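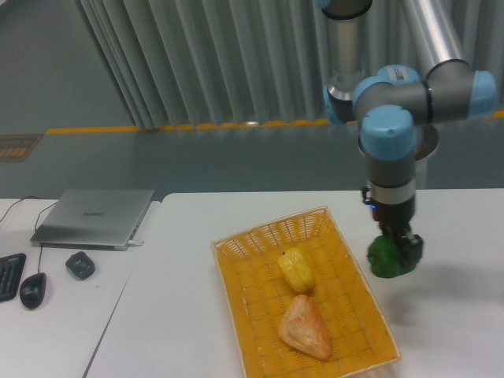 The whole evening I was reading about the wedding of Efa Rosser, and now it is almost midnight and I did not iron anything for tomorrow. She married in Tilau, in the small church near the harbor, and not in the capital as all the magazines had promised. I have followed her since her first series, when I was still learning English from the subtitles, so I feel a little like an aunt who was not invited. The bridesmaids wore green. I had expected something pale, mint or sage, but it is a real strong green, the same as the bell pepper in the gripper up there, and against the white tablecloths at the dinner it must have looked very fresh. Vira says it is a color for a kitchen. I like it, and I wrote this to her with three exclamation marks.

There were 200 guests. For an actress of her level this is modest, I think. Her co-star from the hospital series had many more at his wedding, and there was a helicopter, and people complained about the helicopter for weeks. Efa came to the church on foot with her father, from the house of her grandmother, and it was windy. In almost every photograph the veil goes to the left. I looked through all 133 photographs in the gallery and in my opinion the best one is where she holds the veil with her hand and laughs at somebody we cannot see.

The dress is from Jenkins. Everybody was sure it would be from one of the big houses, there was even a "confirmed" drawing in spring, and it was completely wrong. It has long sleeves and a square neck and no beads at all. Under the article there were 1,242 comments when I made my tea, and when I came back from washing the cup there were 1,270. I read too many of them. Half of the people say the dress is boring and half say that it is elegant because it is boring. One woman wrote that Efa looks like a person who will vacuum the house in it. Why do people write such things to a bride? I wanted to answer her, I had even written two sentences and checked the grammar, but then I deleted it and closed the page.

About the husband we know still very little. He builds boats in Kirnden, or he repairs them, the articles do not agree. He has a nice face and his suit was a bit short in the sleeves, and he did not look at the cameras, only at her and at his shoes. My mother would have said that this is a good sign. She said it also about my cousin's husband, and there it was not a good sign, so I do not know.

Vira Stelmakh called me at nine and we talked for almost an hour, first about the cake (lemon, with real flowers, from Bekus) and then about her own wedding, which I remember better than she does. She had forgotten that the musicians ate before the guests. She had forgotten the aunt with the two hats. She asked me if I would like a big wedding or a small one, if it came to that, and I said small, with good soup. After this we were both quiet for a moment, and she changed the theme to the parking in her street.

I should write down also that I spoke English at work today with the new manager and I used "although" two times correctly. She did not notice, of course.

Tomorrow the magazine will have the speeches. It is said that the grandmother spoke for a long time and that the bride cried. I will buy the paper one at the station, although it costs more than my lunch, and keep it with the others in the wardrobe. The blouse I can iron in the morning if I get up at six.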